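How does a washing machine get the mud out of your socks?

Hello again, washing detectives! Last time I wrote about soap, and Tshepo Gumede sent me a very good question: "Why is the inside of the washing machine full of holes?" I love this one, because I wondered the same thing when I was small (I thought they were for looking through).

The big metal bucket inside the machine is called the drum. Your clothes go in the drum, but the drum sits inside another, bigger tub that you can't see. Water fills the tub and goes through the little holes to reach your clothes. When it's time to get rid of the dirty water, it goes back out through the same holes and a pump pushes it down a pipe. It's a bit like a colander in the kitchen – the water gets out and the spaghetti stays in!

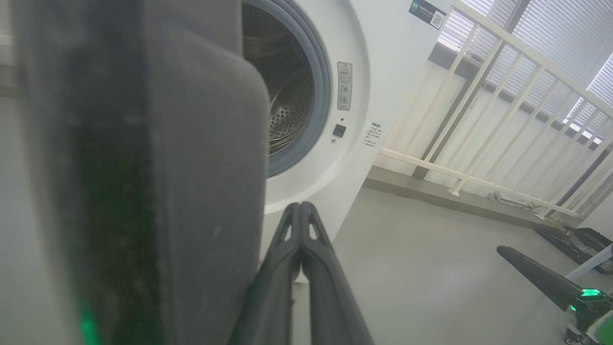 Can you spot the rows of little holes in the drum?

So what does the drum do all day? It turns. Slowly at first, one way and then the other, and your clothes get carried up the side and flop down into the soapy water. Up, flop, up, flop. All that flopping is what loosens the mud and the gravy. Long ago people did this bit by hand, with a tub and a lot of elbow grease, and it could take from breakfast until tea.

Then comes my favourite part, the spin. The drum whizzes round so fast that the clothes get pressed flat against the side, and the water is flung out of the holes. You can try this yourself with a wet flannel in a salad spinner (ask first, and do it over the sink). I tried it with 2 flannels and got my slippers wet.

Now for the door. On lots of machines it's round and see-through, with a bendy rubber ring where it meets the machine. The proper word is a gasket, and its job is to squash up tight so that no water can dribble out. There's also a lock that holds the door shut while the machine is working. Never tug at it! Wait until the machine says it has finished.
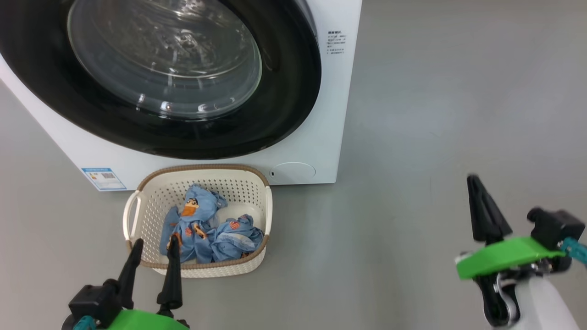 A basket of light blue clothes, with a cartoon face peeping out of the pile.

Before a wash, it helps to be a pocket inspector. I've found tissues, a crayon and 15 acorns in mine. Tissues are the worst, they break into hundreds of white crumbs and stick to everything. Then do up the zips, and turn anything with a picture on it inside out so the picture doesn't rub.

And please don't stuff the drum right to the top. Clothes need room to flop, remember? If they're squashed together they can't tumble, and the soap can't get to the ones in the middle. Have a look around the rubber ring too, as a sleeve or a sock can easily hang over the edge and get caught in the door. 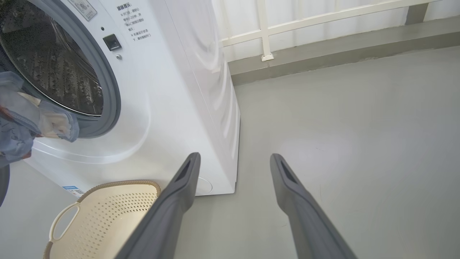
Hollis Yazzie wrote in to say that socks are the real trouble: "We lost one for weeks and it was hiding in the fold of the rubber ring. Now I run my hand round it after every wash, and last time I found a hair bobble and a button as well."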